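# Kallent two-finger gripper, parallel jaw, with sim model

The Kallent is the gripper I sell the most of and the one I get the most email about, so this page has gotten long. Skip to the bottom for what's in the box if that's all you need!

Short version: it's an electric two-finger gripper for small and mid-size arms, it bolts to the usual round wrist flange, and it comes with a simulation model I've been cleaning up on and off since October. I stock it next to the Saavedra (slimmer, quicker, costs more) and I get asked "which one?" so often that I finally sat down and ran both of them through the same bench job in sim, using the same arms and the same parts. Most of what follows comes out of that.

## The bench job

Two arms share one table. One stays busy at the big boxy component while the other goes after the small stuff, meaning rods, thin bars, little brackets. I like this job because it's crowded. A gripper that looks great on its own over a clean tabletop can be a real pain once there's a second arm swinging through the same airspace, and you find out fast how much room the body takes up (more than you'd think, with almost anything).

I ran 212 picks with each gripper and changed only the gripper model and the controller settings that go with it. The Kallent dropped 13, mostly the thin bars lying flat. The Saavedra did better on the flat bars and worse on the rods, where its narrow pads let the part roll. So if your parts are mostly round, I'd save the money and go Kallent. If they're flat and skinny, pay up. 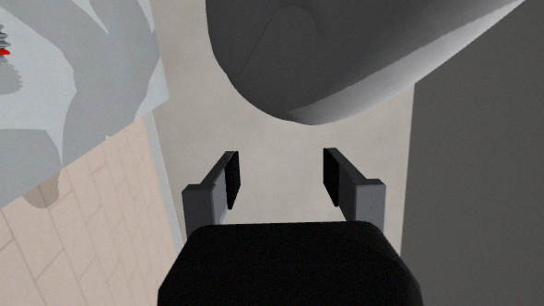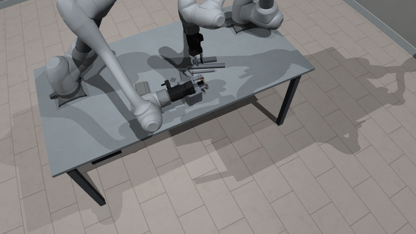

One thing I changed my mind on is finger length. I used to push everybody toward the long fingers (more reach, why not?) and now I ship the short ones by default. Long fingers flex more at the tip, and with a neighbor arm close by you spend your whole day adding clearance to the approach path. The short set lets you come straight down, close, and get out of there. You can still order the long ones, just tell me in the notes.

## Cameras

I tried 2 camera setups: one fixed, looking down on the whole table, and one at the wrist, looking out past the fingers. I went in sure the wrist view would win and I'd say it's a split decision. For lining up the last little bit before closing, the wrist view is wonderful. For everything before that, you really want the wide one, especially with two arms, because the wrist camera has no idea where the other elbow is until the other elbow is right in its face.

If you only have money for one, get the fixed one first. The mount for a wrist camera is a separate item and it fits both the Kallent and the Saavedra, same screws.

Watch out for shadows, by the way. With one strong light overhead, the arms throw dark shapes over the tabletop and my simple part finder kept wanting to pick up a shadow. Softer light fixed most of it. Please sort out your lighting before you write to me about bad detections :)

## Controllers

The gripper works with the plain controller in the kit, or with the Prultix if you already own one. I tested both. The kit controller does position and a basic force limit, and for pick and place that's plenty. The Prultix gives you smoother force control near contact, which I noticed on the rods right away and didn't notice at all on the brackets. Would I buy one just for this gripper? No. Would I plug one in if it was sitting on my shelf? Sure, and the cable fits without an adapter.

The force limit comes set pretty low. Turn it up slowly! People crank it on day one and then ask why the pads have dents.

## What's in the box

- Kallent gripper, short fingers fitted
- 2 spare finger pads
- Kit controller and cable
- Flange screws and the little hex key
- Download code for the sim model (gripper, both finger lengths, collision shapes)

The long fingers, wrist camera mount and Prultix cable are sold separately.

## Sim model notes

Updated 2026-03-12. The collision shapes on the finger pads are tighter now, so parts shouldn't float in the grasp like they did in the old version. If you built a scene on the old file, your grasp width will be a hair off and you'll want to redo it. The bench scene itself is in the Pukia folder of the same download, arms and table included, and you're welcome to pull it apart and use it for your own comparisons. Swap in your own parts first, though, and run those before you order anything from me. Returns are fine as long as the pads are clean and the hex key comes back too.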